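Save file reverts to an earlier chapter after moving Griddale from console to PC

Asked in: Technical help > Saves and cloud sync
Status: Answered
Views: 287

Question

I have Griddale on both the console and the PC. Cross-save is switched on in both and both are linked to the same Wulum account. I played the console version up to the start of the Nikolholm chapter, saved at the ferry office, and quit to the main menu. When I start the PC version and choose Continue, it loads a save from much earlier, just before the mill. The play time on that slot is also wrong.

What I have checked so far:

Both versions are on build 194 according to the lower left corner of the title screen.
The account name shown under Options > Account is the same on both.
The console has the save. If I go back to it and press Continue, I am at the ferry office with everything in my inventory.
The PC says "Cloud data up to date" when it starts.
I have signed out of the account on the PC and signed in again. No change.

I played the PC version for one evening in September, before I had the console version, so there was an old local save on the PC. I assume that is the one being loaded. I do not want to delete it until I know whether deleting it will also delete the cloud copy. The warning text in the delete dialog says "This will remove the save from all linked devices" and I would prefer to avoid that.

Is there a way to force the PC to take the cloud version? And is the console save at risk if I open the PC version again in the meantime?

Edit: forgot to say, I use slot 1 on both. Autosave is on. Difficulty is Standard on the console and, I think, Story on the PC save.

Answer 1 (accepted)
Posted 11 January 2024

The old PC save is winning the comparison. Cross-save in this game does not compare progress or play time. It compares the modified time of the slot header, and the header on the PC is rewritten whenever the game reaches the title screen with a local save present. So each time you start the PC version to look, the old save becomes the newest one as far as the sync is concerned. "Cloud data up to date" in that situation only means the check finished without an error.

To answer your second question first: yes, there is some risk. The PC uploads on a clean exit, so do not quit through the menu on the PC until this is sorted out. If it is running now, end the process from the task manager. The console keeps its own local copy and will not accept a download over it without showing the conflict prompt, so your ferry office save should be safe as long as you choose "Keep this device" if that prompt comes up.

Steps, in this order:

1. On the console, load the ferry office save. Go to Save and copy it to slot 5. Slot 5 is a manual slot and autosave does not write to it.

2. Still on the console, go to Options > Account > Cross-save and choose Upload now. Wait for the icon in the corner to stop. Quit to the main menu, then close the game fully. Rest mode is not enough, as the session stays open and holds a lock on the slot.

3. Disconnect the PC from the network.

4. Open the save folder on the PC. It is in your Documents folder, under Griddale, then Saves, then a folder with a long number. Inside there is one file per slot with the extension .gsv and a file called header.idx.

5. Move slot1.gsv and header.idx to another folder, such as one on the desktop. Moving files by hand does not trigger the "remove from all linked devices" behavior. That only happens through the in-game delete dialog, which sends a delete request to the server. Do not use the dialog.

6. Start the game with the PC still offline. The title screen should show New Game only, with Continue grayed out. Close it with the task manager, not from the menu.

7. Reconnect the PC and wait at least 60 seconds before starting the game. The server releases the session lock on a timer, and if you connect before it expires the client skips the download without telling you.

8. Start the game. You should get the message "Cloud data found." Accept it. Continue should now load the ferry office, and slot 5 should be present as well.

If step 8 shows the old save again, the PC had already uploaded it over slot 1 in the cloud before you began. In that case load slot 5 and save it over slot 1. This is the reason for step 1.

On the difficulty setting: it is stored inside the slot, so it will change to Standard when the console save comes down. Graphics options and key bindings are stored separately and are not affected.

One thing that does not transfer is photo mode pictures. They stay on the device where they were taken.

Comments on this answer

> Worked at step 8. I had to use slot 5, slot 1 was the mill save in the cloud as well. Thanks.

> For anyone on the disc version: the folder with the long number may appear twice. The one with the more recent date is the one in use.

> Does step 6 matter? I skipped it and it worked.

> It clears the cached header. If the cache was empty already, skipping it makes no difference. I would leave it in.

Answer 2

Had the same problem and just started over on the PC, I was only a few hours in. You could try reinstalling. The cloud saves in this game have never been good, and it was the same with the previous one.

Comments on this answer

> Reinstalling does not touch the save folder, so the old save will still be there afterward.

> ok, did not know that. It did ask me something about keeping user data when I uninstalled and I don't remember what I picked.

Answer 3

The accepted answer is correct for build 194. Some additions for people who find this page with a slightly different setup.

If the PC save folder is inside a folder that is itself backed up by another sync program (many people have Documents set up this way), moving the files out in step 5 may not hold. The other program sees them as missing and puts them back when the network returns in step 7. Pause that program first, and leave it paused until you have confirmed that Continue loads the correct save.

If you have the Leitão expansion on one platform and not on the other, cross-save will refuse any slot that was saved inside the expansion area. The message is "Save not compatible with this version," and it has nothing to do with the build number. Load the slot on the platform that has the expansion, travel back to any location in the base game, save, and upload again. Items from the expansion are held in the slot but hidden on the other platform. They come back when the slot is next opened with the expansion installed. I have tested this in both directions with weapons and clothing. I have not tested it with quest items and would keep a manual copy before trying.

If the account names match but nothing uploads at all, check the region under Options > Account > Details. Two accounts can show the same display name in different regions, and they are treated as unrelated. The only identifier worth comparing is the account number on that same page.

If the clock on the PC is wrong, the header time will be wrong too. A machine with a clock set ahead will win every comparison until the real date catches up. Set the clock to automatic and then resave each slot once so that the header is written with a correct time.

Last, autosave. With cross-save on, I would turn autosave off on whichever device you use less. The game autosaves on the first area load, before you have had a chance to see whether the right save was picked. That is how most of the overwritten slots reported on this board come about. You can turn it back on once both devices show the same play time.

Comments on this answer

> The clock was the cause for me. It was off by a full day after I changed the battery on the motherboard.

> Is there a limit on how many slots get uploaded?

> All manual slots plus the most recent autosave. Older autosaves stay local.

Related questions

Griddale: "Session lock" message when starting on a second device
Griddale: Continue grayed out after update
Wulum account: how to unlink a console that was sold
Nikolholm chapter: ferry does not arrive after loading a manual save

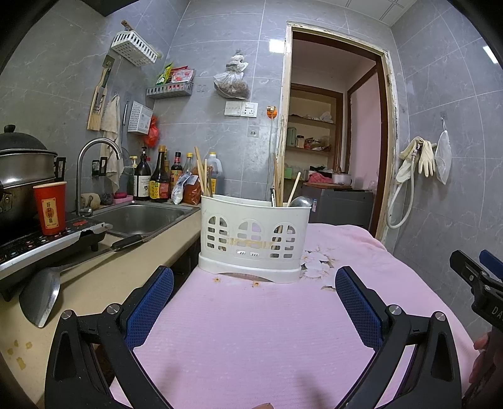
Chopsticks, ladle and spoon in the caddy, steamer pot on the cooktop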